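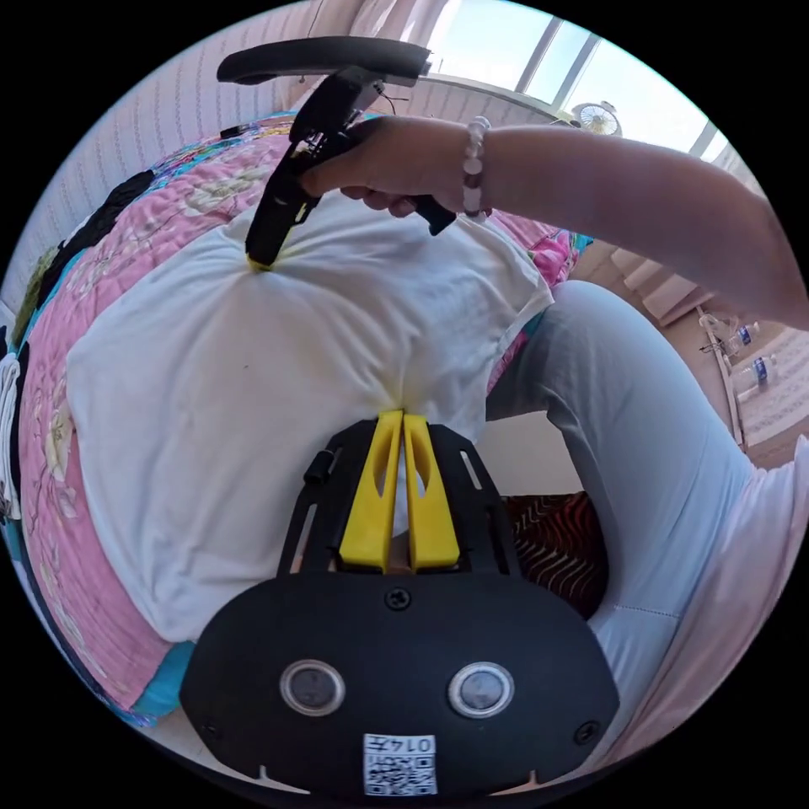
3. Data and Method

Reading time: 7 min

3.1 Case selection

The analysis covers reporting of suspected fisheries offenses by coastal patrol units in two neighboring jurisdictions. Both signed the same regional information-sharing agreement, and both had a working national reporting center before the study period opened. They differ in who receives the first report. In the first jurisdiction, patrol crews report to the coast guard, which decides whether the fisheries authority is told. In the second, crews report to both agencies at once through a shared desk. This difference predates the agreement and was left unchanged by it.

Smuggling and piracy incidents were excluded. They fall under separate legal instruments, and the thresholds for opening a file are not comparable. Incidents involving vessels under 18 meters were kept only where a registration number had been recorded by the boarding crew.

3.2 Incident files

The base material consists of 300 incident files. Each file contains the first report, any follow-up messages, the boarding record where a boarding took place, and the closing note. Files were coded by two readers, Noémie Landry and Yen-ting Fang, working separately from a shared code book. The code book was drafted by Teresa Pinheiro and revised once in April, after a trial round on 20 files showed that "handover" was being read in two ways. In the final version, a handover is complete when the receiving agency assigns its own file number. An acknowledgment by phone or email does not count.
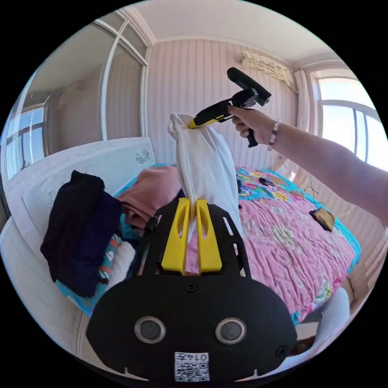
Where the two readers disagreed, the file went to a third reader, Gönül Şimşekoğlu, who saw neither earlier code. Her reading was final. Files with no closing note were treated as open and were left out of the duration measures, but they remain in the counts of reports made and reports shared.

3.3 Measures

Delay is measured in hours from the time of the first report to the time of a completed handover. Times were converted to a single zone before any calculation. If a report carried a date but no hour, it was set to noon and flagged, and the main models were run with and without the flagged files.

Completeness is a score from zero to six. One point is given for each of the following items present at handover: vessel name, flag, position, gear on board, catch on board, and name of the master. The score does not judge whether an item was correct. We follow Liu in treating accuracy as a separate question that cannot be answered from the files alone.

Figure 2. Path of a first report under the single-recipient and shared-desk arrangements. Solid arrows mark required steps; broken arrows mark steps left to the duty officer.

As Figure 2 sets out, the single-recipient arrangement contains one more discretionary step than the shared desk. The step matters for the analysis because a report stopped there leaves no trace in the records of the fisheries authority. Counts drawn from that authority alone would therefore understate the number of reports made. We used coast guard files as the starting point in both jurisdictions and traced each one forward.

3.4 Limits

Patrol days were not evenly spread over the year, and bad weather reduced boardings in both jurisdictions. Neither agency released its patrol schedule, so the number of reports cannot be turned into a rate per day at sea. Informal contact between officers is also missing from the files. Interviews conducted by Li-hua Tang suggest that such contact is common in the first jurisdiction, and Section 5 takes up what this means for the delay measure.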